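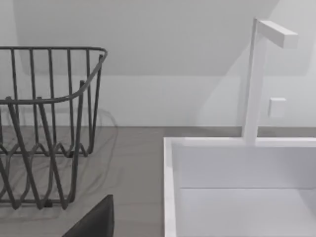

The Lamimdale kitchen pack is a set of simulated rooms for testing robot arms on household chores before any real crockery is at risk. It is sold by Nilley to labs, appliance makers and college workshops. The washing-up room is the one most customers open first. It looks simple enough, with a wire rack next to a white sink, but the rack is made of thin rods with wavy sides, and from this angle the near rods cross over the far ones. Software that copes well with a plain box often struggles to say where one rod ends and the next begins.

**What the pack is for**

Customers ask us whether a machine can do the washing up yet. Our answer is that it can do parts of it, slowly, and that the parts don't yet join up well. Lifting a dry plate from a known spot is mostly solved. Putting the same plate upright in a rack, between two others, is not. The pack lets you measure how far your own arm has got.

**What you get**

- Washing-up room, with rack, sink and tap
- Laundry room, with a folding table and front-loading machine
- Small workshop bench for sorting and packing jobs
- 112 household objects, each with its weight and surface grip set
- 60 chore scripts, from "move one cup" to "clear the draining rack"
- Score sheets in plain text, one line per attempt

Objects can be placed by hand or scattered by the software. Wall colour, light and counter height can all be changed. The chore scripts are short and can be edited in any text editor.

**How it does against the real thing**

Omid Ghasemi and Aarti Tripathi ran the rack scripts 2000 times in the pack, then repeated a smaller set on a bench arm with the same make of rack. Cups came out close. Plates did worse on the bench, mainly where the rim caught a rod and the whole rack slid. We have since raised the default slip on the rack feet. Wet plates are not modelled, and we would not trust any figure from the pack for wet glass.

Cutlery is weak too. Forks sometimes pass through the rods if the step size is set too large - keep it at the default for anything thin.

**Which arms it works with**

Any arm with a standard joint file will load. The two-finger Gendier gripper is supplied ready to use, and the camera can be fixed to the wrist or the wall. Suction cups load but have not been tested in the washing-up room. Two arms can share a room, though the scripts are written for one.

**Computer needed**

A desktop with a separate graphics card. It will run on a laptop with the shadows turned off. Installing takes one download and no internet connection is needed afterwards.

**Ordering**

Order code 3733. Single-seat and classroom licences are available, both with a year of updates. The next update is due in February and adds a cutlery basket and a deeper sink.

Quotes: Sneha Bhatt, sales desk
Technical questions: Umesh Pal

Page last changed 4 Dec 2020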